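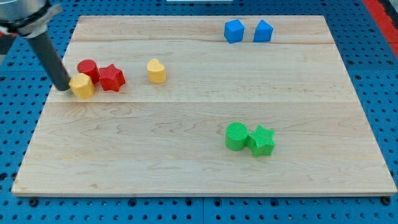 Maple board with shape blocks.

Lirngate Maple Work Board

Product information

The Lirngate Maple Work Board is a flat, portable work surface for classrooms, libraries, therapy rooms and family centers. It is supplied by Mthembu Educational Furnishings and finished at the company's workshop in Wultport. The board is intended for tabletop use by one or two children at a time and may be placed on any level table, desk or low bench.

Blocks are not included. Sets of shape blocks may be ordered separately under the Jivulent range.

Construction

Each board is made from solid maple planks, edge-joined under pressure and left to rest before sanding. Because the planks are taken from different parts of the tree, grain and color vary from one board to the next. Swirling figure, fine mineral lines and visible seams between planks are normal in this material and are not accepted as grounds for return. Customers who require several boards of similar color should state this at the time of order, and the workshop will select from the same batch of timber where stock allows.

The surface is sealed with a clear, water-based finish. No stain is applied. Edges are lightly rounded by hand. The underside is left flat and may be fitted with self-adhesive felt or cork pads, supplied in a paper envelope with each order. Pads are recommended for use on glass, painted metal and polished tables.

Intended use

The board provides a defined area for sorting, matching, building and early geometry work. Many schools also use it for clay modeling with a cloth cover, for leaf and shell displays, and as a base for unfinished projects that must be moved between lessons. It is not a cutting board and should not come into contact with food. It is not designed as a shelf, step or seat.

Care and cleaning

Wipe with a soft, damp cloth and dry at once. A mild dish soap may be used for marks left by crayons or washable paint. Do not soak the board, place it in a dishwasher or leave it on a radiator or in direct sunlight. Bleach and abrasive pads will damage the finish.

Maple responds to changes in humidity, and slight movement across the width of the board should be expected between winter and summer. A board that has developed a small bow will usually recover if it is turned over and left on a flat surface for several days. Store flat or fully upright, never leaning.

Light scratches may be removed with fine sandpaper, working along the grain, after which the area should be resealed. Refinishing kits are available from the parts desk.

Ordering

Boards are sold singly or in cartons of 3. Schools and public institutions may order on account, subject to approval. The current production run is limited to 2,000 boards, and orders are filled in the order received. Carton item number: 355. Single board item number: 54.

Please inspect all goods on delivery and report transit damage in writing before the packaging is discarded. Unused boards may be returned in their original wrapping with prior approval. Boards to which pads have been attached are considered used. Return freight is the responsibility of the customer except where the goods are faulty.

Warranty

Mthembu Educational Furnishings guarantees the glued joints for the life of the board under normal indoor use. The warranty does not cover wear to the finish, water damage, or boards that have been drilled, cut or refinished by the customer. Claims should include the order number and a clear photograph of the affected joint. Approved claims are settled by repair or replacement, at the discretion of the workshop.

Contacts

School and library accounts: Sachiko Ueda, Institutional Sales
Finishing, repairs and replacement pads: Anel Zwane, Wultport Workshop

Product information revised 2026-07-29. Specifications may change without notice.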